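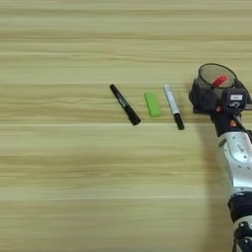
3/25/18

Glaze tests, second firing of the Zarnellow white

Opened the kiln mid-morning. Cone in the middle had gone over properly, the bottom one only just. Same as last time, so the bottom shelf is still running cool and the new seal on the door hasn't changed that.

Tiles out of this firing: 119, less two that stuck to the shelf. Both stuck ones were from the thick-dipped set on Tedalmont clay. I had wiped the feet but clearly not high enough up. Shelf needs grinding and a fresh coat of wash before it goes back in.

Thin dip on Tedalmont: dry and a bit pink at the edges. Not usable. Medium dip is much better, a soft white with a slight break to tan over the stamped lines. Thick dip is very glossy and has crawled at the corners. Kiều thinks the crawling comes from dust on the biscuit ware, and asked whether I'd sponged it. I had sponged the first tray and forgot the rest. The sponged ones crawled less but not by enough to settle it.

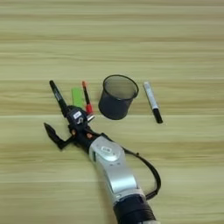
Table with desk items out.

On the Clultunel stoneware the white is flatter and greyer at every thickness. No crawling at all. There are pinholes on the medium and thick dips, mostly on the side that faced the elements. I held one up against the pieces from last July and the July ones have hardly any. That batch was mixed from the old bag of feldspar, before we changed to Mulligan, so it could be the material or it could be that we had a longer soak then. The log for July only gives the top temperature.

Marilou did three tiles with the white over iron slip. Best things in the kiln. The slip comes through as small brown freckles where the glaze is thinner, and the surface feels like an eggshell. She let the slip dry overnight before biscuit, and says she didn't measure the water - needs doing again with the water written down.

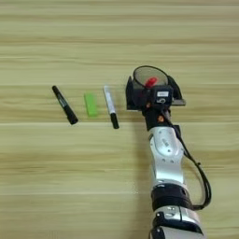
The bucket of white has gone solid at the bottom again. Stirring by hand got most of it up but there was a hard layer I had to scrape. Put it through the sieve twice and left it covered. It was thicker than the last batch even after that, so today's medium dip is probably nearer to the old thick one. Any comparison with the first firing should allow for this.

Numbers on the backs in the oxide pencil have survived except on the thick set, where the glaze ran over a few of them. I have matched what I could from the tray plan. Unmatched ones are in the blue crate and shouldn't be used for anything.

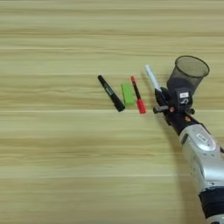

Next firing

Grind and wash the bottom shelf. Kiều to do it, masks on.
Sponge every Tedalmont tile, then leave them a full night to dry.
Longer soak at the top, and write down when it starts and ends.
Repeat the slip tiles on both clays. Marilou to weigh the water.
Leave the bottom shelf for biscuit only until the cones agree.
Ask Mulligan for the analysis sheet for the feldspar.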